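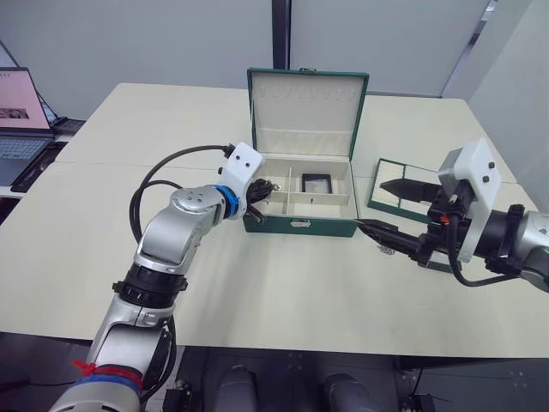

*A green jewelry box with its lid open.*

Repair pricing should be set by labor time and left alone. Most small shops charge a percentage of the item's declared value, and the two figures are unrelated. A hinge pin takes 50 minutes to replace on a cheap box or a costly one. Nivaldo Queiroz defended the percentage method in the April Studska bulletin on grounds of liability. Liability is a separate cost. It belongs on a separate line of the invoice, at a stated rate, where the customer can decline it.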